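Vuvel: teaching a two-armed robot to tidy a small room
Project report, 23 April 2020
By the Vuvel student team

When we first proposed Vuvel we imagined a robot we could wheel into somebody's bedroom and set to work. The plan was to build the body in the shared workshop on Ostermann Lane, bolt two arms to it, and have it carrying light furniture parts from one side of a room to the other before the end of term. We still like that plan! But the arms are expensive, the workshop has been shut to us since the end of March, and so most of what we report here was done at home, on a laptop that gets very warm, in a simulated room we made ourselves.

The room took far longer than we expected. We started with a plain grey box and found it dull to look at for hours on end, so it slowly gained brick, windows, a picture on the wall and a green cabinet to aim for. None of that helps the arms, of course, but walls and furniture do give the robot something to bump into, and it bumped into all of them. We called the room Dulamance, for reasons lost somewhere in the group chat, and the name is now in so many of the files that we have given up changing it. 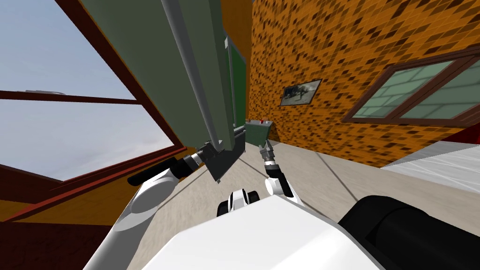

Reading time: 4 minutes

Carrying the panel is the part of the job we have spent most of April on. The left gripper holds the big green panel at its bottom end, and the right arm is left free to reach towards the cabinet. It sounds simple enough written down. The trouble is that a tall flat thing held at one end swings a long way at the top when the wrist turns even a little, and our first controller turned the wrist rather a lot. We slowed the wrist joint down, then slowed it down again, and after that the runs became much calmer to watch.

We made 60 runs with the final settings. In 17 of them the panel touched a wall, and in the rest it stayed clear from start to finish. With the old settings we had stopped after 13 runs - every single one had ended in a collision and we were all a bit tired of it by then.

The view from up on the robot's body has been a lesson too. Looking steeply down between the arms, we lose a good deal of the room behind the panel, and whatever we use to find the cabinet has to put up with that. For now we cheat a little and tell the robot where the cabinet is. We would love to replace this with proper detection, and one of us has a half-working version that is happy until the panel gets in the way.

As for the real build, the base frame is cut and drilled and sitting under a bench at the workshop, along with a box of brackets and (we hope) the good hex keys. We have checked the drawings against the simulated body and found the shoulder mounts 62 mm too low, so those will need making again. Better to learn that from a drawing than with an arm hanging off it, though it does mean another sheet of aluminium.

Next we want to try a slower approach to the cabinet, with the right gripper closing on its edge while the left arm keeps the panel still. We also want to give the panel a more sensible weight, as the present figure was typed in as a guess in the first week and has stayed there ever since.

Related items
Juretti: a desk arm from salvaged printer parts
Vuvel progress notes: choosing a base frame
Building the Dulamance room, part one
Workshop booking and tool list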